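Household Operations 2
Unit 7: The Wash-Up Zone
Handout for the Monday section

Bring this handout to the practical. The reading for this unit is the chapter on wet work areas in the course pack. The section on drains is not covered until later and can be skipped for now.

What the unit covers

The wash-up zone is the part of a kitchen where used dishes arrive, get cleaned, dry off and leave again for the cupboard. In most home kitchens it is made up of a sink, a dishwasher, some counter on at least one side, and a place for things to drip. We treat these as one work area even when they were bought at different times, since a fault in one of them slows down all the rest.

Last unit we dealt with storage and the path from the refrigerator to the stove. You will need the term "landing space" from that unit. It means open counter where something can be put down without moving something else first.

The order of work

Most people load a dishwasher straight from the table. That works for two people and a few plates. For a full family meal, use this order:

Scrape into the trash or compost.
Stack by type on the dirty side of the counter.
Rinse only what has egg, starch or melted cheese on it.
Load the lower rack first, back to front.
Load the upper rack.
Wash by hand whatever is left, glasses before pans.
Wipe the counter from the clean side toward the dirty side.

The dirty side and the clean side are fixed for each kitchen. It does not matter much which is which, but everybody in the house should use the same one. If the dishwasher is to the right of the sink, a right-handed person will usually stack on the left, rinse in the middle and load to the right. Left-handed students should try both directions in the practical and note which was less tiring.

Distance between sink and dishwasher

The dishwasher should be next to the sink or separated from it by no more than one cabinet. Water drips from rinsed plates, and each extra step puts more of it on the floor. Our practice kitchens use a cabinet up to 600 mm wide between the two. Beyond that, students begin to walk, and the floor in front of the cabinet gets slick.

Some of you asked why the course uses millimeters here and inches everywhere else. The plans for the practice kitchens came from Nosstead in metric and we have kept them that way. Convert if you like, but write the metric figure on your worksheet.

An open door takes up floor. When it is down, the person at the sink has to be able to stand square to the basin without a shin against the door. Measure this with the door open, including the rack if you normally pull the rack out to load. A lot of floor plans show the door closed. Drawers and cabinet doors near the dishwasher have to be checked the same way. If the silverware drawer can't be opened while the dishwasher is being unloaded, move the silverware.

The racks

Upper rack: cups, glasses, small bowls, light plastics. Bowls go at an angle with the open side facing down and toward the spray. A bowl set upright fills with water and stays full. Round bowls with a wide rim take more room than people expect, and they should be loaded before the cups.

Lower rack: plates, pots, serving dishes. Large flat items go to the sides so they don't block the water going up.

Spin the spray arms by hand before starting. If one hits something, fix the load.

Never wash in the machine: cast iron, wooden boards, sharp knives, anything glued.

Drying by hand

Hand-washed items need somewhere to drain. There are three common arrangements: a rack on the counter, a mat on the counter, or a rack inside the sink. The counter rack holds the most and uses up the most landing space. A mat folds away but has to be washed, and it starts to smell if left folded while damp. The in-sink rack sends its drips straight down the drain and keeps the counter open, at the price of part of the basin. 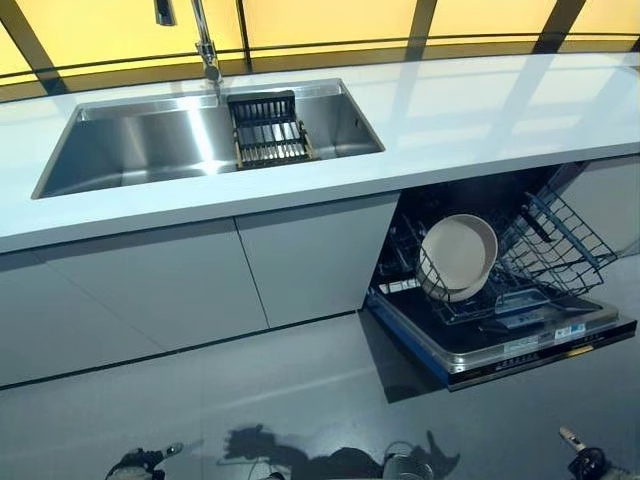

Nélida Mansilla objects that a rack in the sink is no use on the night you have a roasting pan to soak, and that she ends up lifting hers out, dripping, and putting it on the counter anyway. She would sooner keep the rack on the counter and accept the clutter.

Her point is a fair one, and it belongs in your worksheet under "exceptions." Before choosing an in-sink rack, set your largest pan in the basin with the rack in place. If the pan won't lie flat, decide where the rack will go on those nights and leave that spot clear. A deep sink helps with splashing but does nothing for the width of the pan.

Whichever rack is used, empty it before the next meal is started. Clean the rack itself once a week, including the underside and the slots, where scale and bits of food collect. A steel basin should be rinsed and wiped after the last load. Wipe with the grain if it has a brushed finish. Do not leave steel wool in it overnight, as it leaves rust marks.

Counters around the sink

A glossy counter shows drips and streaks more than a matte one, especially when light comes from behind it. Use a damp cloth first and a dry one second. Pay attention to the strip behind the faucet, which is hard to reach and often skipped.

For the practical

Work in pairs. One student washes and loads while the other times and sketches. Then switch.

Draw the wash-up zone of your own kitchen from above, with the dishwasher door open. If you have no dishwasher, draw the sink and the drying place, and mark where one would fit.
Mark the dirty side, the clean side and all landing space.
Write down the width between sink and dishwasher.
Note one thing you would move, and where to.

Worksheets go in the tray outside the Ocampo room by noon. Pencil is fine. Aprons are in the tall cupboard, and closed shoes are required in the practice kitchens.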